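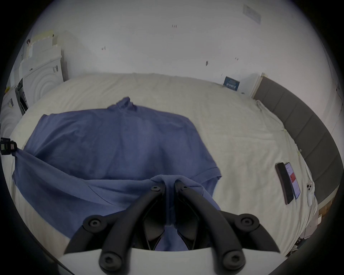 Figure 2. A short-sleeved cotton T-shirt spread out on a white duvet.

4.2 Where the folding gets done

We had not planned to write very much about beds. When Hedvika Zeman and I drew up the interview guide in January, we had the laundry room in mind, and the kitchen table, and perhaps the ironing board for those homes that still keep one up. But the people we talked to kept bringing us back to the bedroom, and by the time we had gone through all 153 of the household diaries it was plain that the bed deserved a section of its own (a short one, we promise!).

Of the 153 households, 40 told us they fold most of their clean clothes on a bed. Their reasons were wonderfully practical. A bed is wide and soft, and it sits close to the drawers where the clothes are headed. Several people in the Jernow group also mentioned the small pressure of bedtime, meaning that a pile left on the covers has to be dealt with before anyone can lie down. One woman called it "my deadline with pillows," and we have been quoting her to each other ever since.

Not everyone was so fond of the habit. Among the Gotetti households, which tend to be larger and to share rooms, the bed was often described as a place where laundry waits. Clothes were moved from bed to chair in the evening and from chair to bed in the morning, sometimes for days, and the diaries record this in a tone we can only call affectionate despair. Owusu, in an earlier study of shared apartments, wrote about "resting piles," and we have borrowed the term gladly, though our piles seem to do a fair bit of traveling.

T-shirts came up more than any other garment. People hold firm views on them: face down or face up, sleeves in first or last, thirds or halves. We asked each person to tell us who had taught them their method, and most named a mother or a grandmother, with a few naming a first job in a clothing store. Very few had changed their method as adults, even after moving in with someone who folded differently. Two couples told us they simply keep separate drawers.

We return to the matter of who does the folding, and who thinks they do, in Section 5.

Shares 200 | Comments 2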